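Week 6 handout: wrist cameras, or what your arm gets to look at

Notes by Kha Hà, revised Aug 4, 2024

Last week we stuck to the fingers. I had you all squeezing foam blocks with the Dullby two-finger gripper and writing down slip, and most of you got the idea (if your numbers went up when the pads got cleaner, good, mine did too). This week we move a few inches back up the arm and talk about the camera.

We have two of them to compare. The Wendura is the wide one, and the Fiadzo is the narrow one with the nicer color. Both clip onto the same wrist bracket, and both run through the Nekham controller, so you don't have to touch any wiring -- please don't touch any wiring. Swap the camera, reload the matching profile, run the short calibration, and you're ready to go. It took me 12 minutes the first time and I'm not especially fast.

What I want from you is a feel for how much stuff ends up in a wrist view once you leave the clean bench. On the bench we have a gray mat and four blocks, and any camera looks like a genius. A desk that people work and eat at is another story. Before you read on, look at the view below and try to pick one thing you'd send the gripper after.

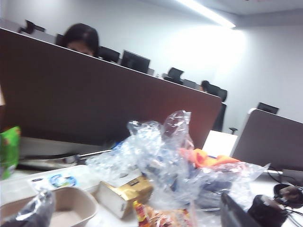

Fig. 6.1. Wrist view over a cluttered desk. Gripper at lower right, out of focus.

So, what did you pick? In my section last November nearly everybody went for the open tan food container, and I would too. It has a clear rim facing up, and a rim is something two fingers can get hold of. The white box with the gold paper is my second choice, although shiny gold gives you bright spots, and bright spots move when the arm moves. If your tracker locks onto one of those you'll chase it all over the desk.

Now the hard one, the big clear bag. You can see it fine. A lot of software can't, or it sees the orange cloth and the darker shapes through the plastic and decides those are the surface. Then the fingers close at the wrong height. I'd love for someone to spend the whole lab on clear plastic, and I'll happily give extra time for it!

Two more things to notice. The ceiling light is in view, and it's strong, so think about what auto exposure is going to do to the darker stuff on the desk. And there are people in the background, beyond the partition. The arm shouldn't care about them as targets, but your detector might, so set your depth cutoff before you start. I use 700 mm for this lab.

What to do

Set up your own messy desk. Wrappers, a box, a food container, something see-through. Keep it the same for both cameras -- tape marks help a lot.

Run 28 grasp attempts with the Wendura, then the same 28 with the Fiadzo. Same order, same start pose. Log every attempt, including the silly ones.

For each miss, save the last view before the fingers closed and write a line on what you think went wrong. "Bad grasp" doesn't count as a line.

Turn auto exposure off halfway through each set and note which attempt you switched at.

My own log from getting this lab ready has 206 attempts in it and it's on the course page if you want something to compare against. My column names are a mess, sorry. "wob" means the object wobbled but stayed put.

Bring your logs to the next meeting, and read the section on depth noise before then if you haven't yet.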